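Can a Robot Put Away the Drinks? How to Read a Robot Result Without Getting Fooled

You have probably watched a video of a robot doing chores. It folds a shirt. It wipes a counter. Music plays, and the words on the screen say something like "The future is here!"

Maybe. I have been reading robot news for a long time, and the future has been here quite a few times already. So let's take one piece of robot research and poke at it, the way you might poke at a cake to see if it is cooked in the middle.

The project is called Watutel. It was done at a robot lab named Groluvard, and the question sounds easy: can a robot with two arms and two hands learn to move bottles of drink from a table into a refrigerator drawer, just by studying examples?

Why a bottle is hard

You can pick up a bottle without thinking. Try it now, slowly, and pay attention. Your hand opens before it gets there. Your fingers close just enough. If you squeeze a thin plastic bottle too hard, it crumples. If you squeeze too softly, it slides. When the liquid sloshes, your arm makes tiny fixes, and you don't even notice.

Clear bottles are nasty for another reason. A robot's camera doesn't see "bottle." It gets a grid of colored dots, and a computer has to work out what the dots mean. A see-through bottle lets the background shine through it, so part of the bottle can look like whatever is behind it. A bright cap helps. A bottle that is half full helps too, but only the full half.

Then there is the trip. The bottle has to leave the table, miss the edge, travel over to the fridge, and end up in the drawer. A drawer has walls. A hand with a bottle in it is much bigger than a hand without one.

How the robot is taught

Older robots were given exact instructions. Move this joint this far, then that joint that far, then close the hand. This works very well in a factory where every part arrives in the same place every time. Move the part a little to one side and the robot grabs air.

The Watutel team used a different method, called learning from demonstration. A person steers the robot's arms from a short distance away and does the job with them, start to finish. While that happens, a computer stores what the camera sees and how each joint moves. One full run is called a demonstration.

For this project the team collected 1,622 of them. That is a lot of bottles! It is also a lot of somebody's afternoons, and I would like you to remember that the next time a headline says a robot "taught itself."

After that, the stored runs go into a learning program. The program looks for patterns that connect what the camera saw to what the arms did next. It doesn't know what a drink is. It doesn't know that fridges are cold. It has a very large pile of "when things looked like this, the arms moved like that," and it tries to guess the next move from the pile. The finished guesser is called a policy, and the team named theirs Mishra.

With a good policy, the person lets go of the controls and the robot tries by itself.
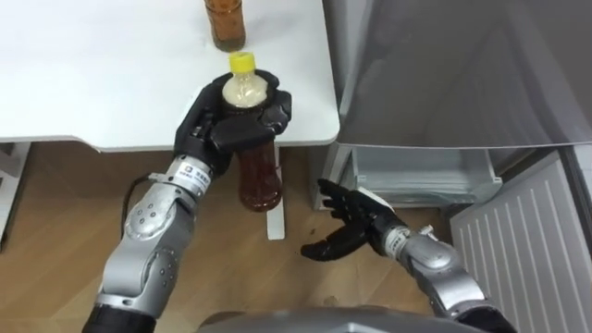
A drink on the move. The robot's left hand grips one bottle by its upper part, and a second bottle stands on the table behind it. The right hand is open.

So which is it, a person steering or the policy working alone? You can't tell from a picture. I can't either. The arms and hands look the same both ways. Whenever you see a robot doing something clever, this is the first question to ask, and it is surprising how often the answer is in very small print.

What the two hands are for

You might wonder why the robot needs the other hand at all. One answer is that people often use two. You may hold a jar with one hand and turn the lid with the other, or pass a cup from your left hand to your right because the shelf is on your right.

Passing something from hand to hand is called a handover, and it is a good test for a robot. Both hands must be in the right place at the same moment. The second hand has to hold on before the first one lets go. Get the order backward and the drink is on the floor.

I am not completely convinced that hands shaped like ours are the best tool for this. A simple gripper with two flat jaws is cheaper, has fewer parts to break, and can pick up a bottle perfectly well. The Groluvard report says that humanlike hands are useful because homes are built for human hands. That is a fair argument. It is also the argument everybody in the business gives, and the report didn't test a simple gripper beside the fancy hands. Until somebody does, we have an opinion there and no result.

What they found

When the demonstrations were finished, the team gave Mishra 100 tries with nobody steering. A try counted as a success only if the bottle finished inside the drawer and didn't fall on the way. The robot succeeded 74 times.

Is that good? It depends on what you compare it with. For a robot in a research lab, working with clear plastic, it is respectable. For a person in your family it would be terrible. Imagine a big brother who put away the groceries and messed up 26 bottles out of every 100. He would be asked to do a different chore.

The team also wrote down how the 26 misses happened, and I give them real credit for it. Plenty of reports skip that part. The most common trouble was the handover, when the two hands didn't agree. Next came bumping the drawer. Hardly any misses happened at the first grab, which had been my guess, so I was wrong about that.

Now for the part the headline left out

Those tries all used the same kind of bottle the robot had practiced with. Same room, same table, same fridge.

The team then ran a smaller test with a kind of bottle the policy had never met, taller and with a different cap. They did 10 tries. Mishra managed 3.

Think about what that means. If the robot had learned "how to put away a bottle," a new bottle shouldn't bother it much. You could do it. What it seems to have learned is closer to "how to put away this bottle, here." That is still something, and it was hard to get. But a news story about the project said the robot "can now stock any refrigerator," and nothing in the report says so. The people at Groluvard never wrote it. Somebody else added the word "any."

Be careful in the other direction too. Ten tries is a small number. If you flip a coin 10 times you might get heads only 3 times, and the coin would be perfectly normal. So we can't be sure how bad the robot is with new bottles. We can say that nobody has shown it is good with them.

Another lab, called Hekerero, plans to repeat the whole thing in July with its own table and its own fridge. This is called replication, and it may be the least exciting word in science. Hardly any music plays during a replication. I am looking forward to this one more than I did the first video. If the same method works in a different room, I will believe it a good deal more.

Questions to ask about any robot video

Was a person steering it?

How many tries did it take to get the one we are watching?

Is the video sped up? (Look for a little "x4" or "x8" in a corner. People at the back of the room walking like startled chickens are another clue.)

Did the robot do the job with things it had never seen before?

What happened in the tries that failed?

Has anyone outside the lab done it again?

If a report answers most of these, you are probably reading careful work, even if the robot in it is slow and clumsy. If it answers none of them, enjoy the video and keep your hands in your pockets when somebody offers to sell you one.

Try it yourself

You need a friend, a table, an open box and a plastic bottle with the cap screwed on tight and some water in it.

Put on thick winter gloves. Stand at the table and close one eye. Your friend stands behind you and tells you how to move, using only words like "left," "down," "close" and "open." You may not decide anything yourself. Move the bottle from the table into the box, and pass it from one hand to the other on the way.

Do it 10 times and write down every try, the bad ones too. Then swap the bottle for a different one and do 10 more. Did your score change? Was your friend getting better at giving orders, or were you getting better at following them? It is quite hard to work out which, and the people who study robots have the same problem.

Words used on this page

Demonstration: one complete run of a job, done by a person steering the robot, that is stored for the robot to learn from.

Policy: the part of the robot's program that picks the next move.

Handover: passing an object from one hand to another.

Replication: doing somebody else's experiment again to see if you get the same answer.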